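**Thread: Went back to wired earbuds, talk me out of it**

**pocketlint_pat**

So my second pair of wireless buds in two years is on the way out and I'm seriously thinking of just going back to a wire. The right one (why is it always the right one?) gives me maybe forty minutes and then I get the sad little descending beep and I'm walking the rest of the way with one ear. They're Nasodby buds, the older kind with the round stems, and I took pretty good care of them. Never washed them, never dropped them in a puddle.

I dug an old wired pair out of the junk drawer last month and used them on the bus and it was kind of great? I plugged them in and there was music. No app, no "left bud needs an update." But my phone has no jack so now I own an adapter, and I have already left the adapter at work once.

Tell me what you all use. I mostly listen to podcasts and long audiobooks, some music, on a bus and then a walk.

**mudroom**

Wired for life over here. I have bought one pair of earbuds in the time my sister has gone through three. The cable on mine is stiff and ugly and it works.

The part that drives me nuts about wireless is the case. You aren't carrying earbuds, you're carrying a slippery little egg that ALSO needs charging, and you have to remember it or the earbuds are dead by dinner. And the lid! My husband's pops open in his coat pocket, the buds roll out, and then he's patting himself down in the grocery store. 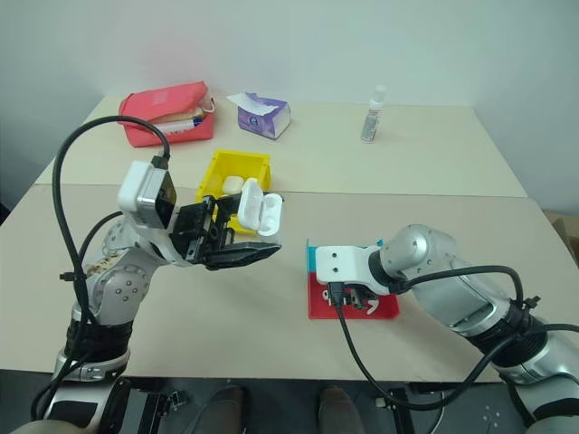

Then he gets home and one bud has been sitting in the coat lining all day, flat as a pancake, battery-wise. I don't see how we decided a wire was the annoying part.

**tenor_section**

Wire snags on doorknobs. That's my whole argument. I lost a phone screen to a doorknob at the Ornley library, phone went straight down on the tile, and I went wireless that same week and never looked back.

Also I cook with mine in. Try doing that with a cord hanging over a pot of soup.

**mudroom**

You run the cord under your shirt, come on.

**tenor_section**

I'm not getting dressed around my headphones lol

**halfcaff**

Pat, before you spend anything, clean the contacts. I mean really clean them. There are little metal spots on the bud and matching pins down in the case, and they get a film on them from skin oil. The bud sits in there looking like it's charging, and it's getting nothing. My right one did exactly what yours is doing and I was ready to toss the pair.

What I did:

- dry cotton swab first, both sides
- wooden toothpick very gently around the edge of the well (not on the pins!)
- a barely damp swab with rubbing alcohol, then leave the lid open and let it all dry out

Took me ten minutes with the radio on. Got another year out of them and I'm still using them.

**pocketlint_pat**

Ooh okay, I'll try it tonight. I've wiped the buds plenty but I have never once cleaned inside the case. Gross to think about, given my user name.

**slowpoke_ohio**

Cleaning won't help if the battery is shot, and after two years of daily use it probably is. They're tiny batteries. People quote all these cycle numbers, 1,000 charges, 2,000 charges, whatever's on the box, and then you go and leave them in a hot car all summer and it doesn't matter what the box said.

I'm not anti wireless, I just think of them like running shoes. They wear out. If you can't stand that, get a wire and be happy.

**halfcaff**

Sure, but a swab is free! Try the free thing first. I'd also say one bud dying way before the other points at the contacts more than at age, unless Pat uses that one alone for calls.

**pocketlint_pat**

...I use that one alone for calls.

**slowpoke_ohio**

Well there you go.

**halfcaff**

Okay, fine, point to Ohio. Still clean them.

**grebe**

Nobody's mentioned the sound, so I will. For podcasts it makes no difference at all, and I say that as somebody who spent too much on wired in-ears. On a bus you're fighting the engine anyway. What matters is the seal. Try all the tips that came in the box, including the size you're sure is wrong. I wear a medium in one ear and a small in the other, and I went years thinking I just had bad luck with bass.

If you do go wired, get a pair with a cable that comes off. The cable is always what goes first, right up by the plug, and then you swap it for a few bucks and keep the rest. Itex used to sell a nice plain one with an elbow plug. No idea if they still do.

**tenor_section**

Seconding tips. Foam ones if you're on a loud bus. They get nasty, though, so buy the bag and plan to throw them out.

My other two cents is to get in a routine. Buds in the case the second they leave your ears, case in the same pocket, case on the charger with the phone before bed. I stick mine in a dish on the nightstand. I was a mess about it until I got the dish. 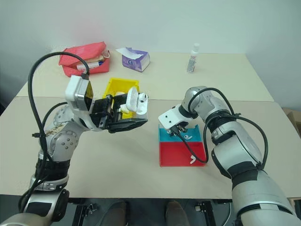

**mudroom**

A dish, a charger, a routine, foam tips by the bag. I rest my case! (Which I don't have, since I use a wire.)

**tenor_section**

Walked right into that one. But you have your cord in a knot every morning, I know you do.

**mudroom**

I wrap it around two fingers and tuck the end through. Five seconds. My kid thinks I'm doing a magic trick.

**pocketlint_pat**

Update: cleaned everything last night. There was a disgusting amount of stuff down in the right side, I'll spare you. I took the Yimer bus this morning, the long way with the detour, and the right bud lasted until my stop plus most of the walk. So that's better than it was! Not new, but better.

I think I'm going to do both. Wire stays at my desk with the adapter permanently stuck on the end of it, so I can't lose that again, and the old buds do bus duty until they quit. And I'm switching ears for calls, which feels so weird, like brushing your teeth with the wrong hand.

**halfcaff**

Yay swabs!

**slowpoke_ohio**

Both is a good answer. When they do quit, don't put them in the trash, the hardware store in Ornley takes little batteries up until 9 at night. Ask at the front counter, the bin is behind it.

**grebe**

Did you try the other tips yet?

**pocketlint_pat**

Not yet! I have to find the box they came in. It's in the closet somewhere with every other box I've ever owned.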